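Stuvosham Community Hall — Monthly Safety Inspection
Site: Nedance Road entrance, main hall, Rotham Room, kitchen, storeroom
Inspection date: Jan 11, 2020
Next inspection due: February

Key: OK = satisfactory, ATT = needs attention, N/A = not applicable

1. Exits and access

Front doors open fully and latch back — OK
Side exit clear on both sides — ATT
Stacked chairs were sitting within the door swing. Moved during the inspection. Hirers have been asked twice to return chairs to the storeroom, so we will put a sign on the wall at the side exit.
Exit signs lit — OK
Ramp handrail firm — OK
Ramp surface — ATT
Grip strip lifting at the bottom edge. Taped for now. Replace before the end of January.

2. Fire equipment

Extinguishers in place, pins and tags intact — OK
Fire blanket in kitchen — OK
The pull tabs had been tucked up behind the cover. Please leave them hanging.
Smoke alarm test — OK
The alarm in the Rotham Room is quieter than the others. New battery fitted, no real change. Ask the electrician at the next visit.
Evacuation plan displayed — ATT
The plan in the foyer still shows the old kitchen layout. Reprint.

3. Electrical

Switchboard clear and labelled — ATT
Circuit 14 has no label. It looks to be the outside lights but needs to be confirmed before anyone writes it on.
Test tags current — ATT
20 items checked. The urn and one extension lead are out of date. Lead removed from use. Urn not to be used until tagged.
Power boards off the floor — OK

4. Kitchen

Hot water tap marked — OK
Floor dry, mats flat — OK
Knives stored in drawer with guard — OK
Fridge seal — ATT
Split at the lower corner. Still closing.
First aid kit — ATT
Short of burn gel and small dressings. Reddy kit refill pack, item 66 on the supplies list, to be ordered.

5. Rotham Room

Tables stable, locking pins engaged — OK
Table coverings clear of walkways — OK
Curtains clear of heaters — OK
Heater is on the opposite wall. Keep it that way if the room is rearranged.
Small or pointed items off the floor — OK
Check under the tables as well, particularly before playgroup.

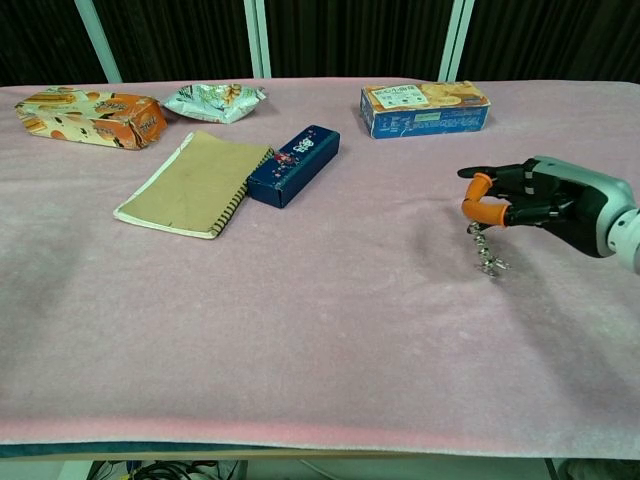
Item 5, Rotham Room: covered table, with curtain behind.

Window restrictors — ATT
Screw missing from the left-hand window. Keep locked until repaired.

6. Storeroom

Heavy items on lower shelves — OK
Ladder feet and locks — OK
Cleaning products in original containers — ATT
One spray bottle with no label, contents unknown. Set aside for disposal.
Trolley wheels — OK

Total items marked for follow-up before the next inspection: see ATT entries. Write the completion date beside each one on the office copy, and leave the row blank if the work is only partly done.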